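Minutes of the furnishings meeting, Landry House
Sat 6 April, back office

Present: Ravinder MacLeod (chair), Nathalie Friesen (minutes), two residents from the upper floor.

1. Last minutes. Agreed, apart from the line saying everyone "loved" the Pandum rug. RM did not and wants that noted.

2. Curtains. Dramum quote is 2,710 for the whole floor. RM asked what was wrong with the old ones. Left until September.

3. Bedroom armchair and the white fringed piece. NF put the case for keeping it on the grey chair: softens the corner, goes with the pink wall. RM doubtful. Rosus lists it as suitable for daily use and he would like to know whose daily use. One resident asked whether it is a throw or a cushion. No agreement on this.
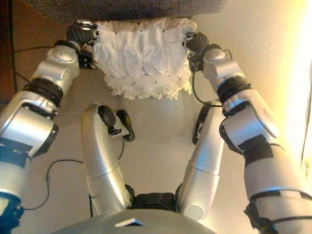
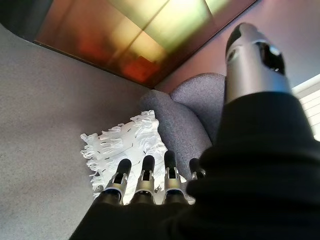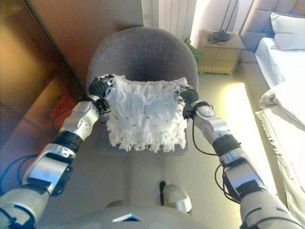
Item 3: the white fringed piece, all three views.

RM pointed to the small dark specks in the ruffles and asked if they are stitching, pins or dirt. NF thinks stitching. RM said thinking is not checking, and nobody should sit against it until someone has. He also expects the fringe to shed on the pale floor. The second resident liked it and said so twice.

Matching set for the other rooms would be 635. Not approved.

Action: NF to check the specks by hand and ask Rosus about washing.

4. Petty cash. 100 put aside for lamp bulbs. RM queried why it was all needed at once. Carried.

5. Any other business. Chair castors, room 9. Still squeaking.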